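Ronetport Parents Board > Home & Nursery > Decorating

Topic: blackout blind OR curtains for a box room nursery, going round in circles

mapleandmoss
Due in April, room is tiny, window faces east so sun comes straight in at 5am. Husband wants a roller blind and done. I want curtains, full length, the Feltier ones in oatmeal. Walls are a sort of mushroom color, already painted, not changing it. Quote for the made to measure blind was $60, curtains are more than double that. Help.

dotty_lam
Blind. Inside the recess, tight as you can get it. Curtains leak at the top, always. We had the Feltier ones in our old place and there was a stripe of light right across the ceiling every morning.

GusAndCo
Disagree, blinds leak down the sides. Both leak. Do both.

mapleandmoss
Both is not in the budget lol. Also crib has to go under or next to the window, no other wall is long enough. Does that change anything?

hollis_k
Yes it does. Nothing with a cord near the crib, please. And I wouldn't put it under the window at all, move the dresser. Floor length curtains next to a crib is a no from me, they grab everything by six months.

dotty_lam
Agree with hollis. Cordless roller, crib on the inside wall even if it sticks out past the door frame a bit. You get used to it.

tansy_bee
We went beach theme in ours and did a plain sand colored cordless blind, then the color comes from the toys and one rug. Much cheaper to swap out later. Walls are white, boring, dont care.
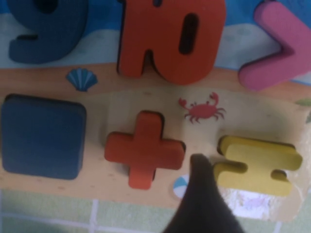 Beach puzzle, sea at the top

Ours is from Trallau, the blind I mean. Took 2 goes to get the width right – they measure the recess and you have to tell them if you already took off the gap. I had. They took it off again. So measure and SAY which one it is.

GusAndCo
Trallau fabric is thin though? My sister in law had one and you could see the street light through it.

tansy_bee
Depends which range. The standard one yes. The lined one no, can't see my hand in there at nap time.

mapleandmoss
OK the lined one is $12 more than my quote so thats fine. Still sad about the curtains. Room is going to look like an office.

hollis_k
Put a pelmet up. Box of thin ply, cover it in the fabric you like, screws over the top of the blind. Hides the roller and blocks the top gap. You'd need less than a yard of the oatmeal stuff.

dotty_lam
Ooh yes, pelmet. Not too deep or the window looks squashed, ours was 10 inches and I hated it.

GusAndCo
Pelmets are dust traps. My grandmother had them. Just saying.

tansy_bee
Everything in a nursery is a dust trap Gus. Wipe it.

For the mushroom walls I'd go a bit warmer on the fabric than oatmeal, oatmeal can go gray against it in morning light. Get samples, tape them up, look at them at breakfast and again at dusk. And leave one shelf low down for later – ours has ended up being all beach stuff, sort of by accident.
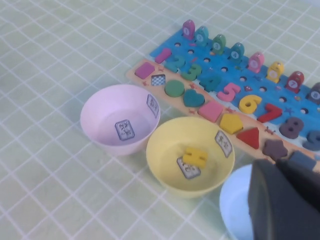
Lâm Mạc
Second the samples, but check them with the blind down too and only the lamp on. I picked a lovely warm beige for ours and under the bulb it's peach. Swapped the bulb in the end, cheaper than the fabric.

mapleandmoss
Bulb!! hadn't thought of that. What one did you get

Lâm Mạc
Amadi, the dimmable warm white. Goes low enough for night feeds. Hums a tiny bit on the lowest setting.

hollis_k
Mine hums too. Older dimmer switch, might be that.

mapleandmoss
Ok so lined cordless from Trallau, pelmet 6 or 7 inches, samples ordered. Husband thinks he won. Will post when it's up, if he finds the drill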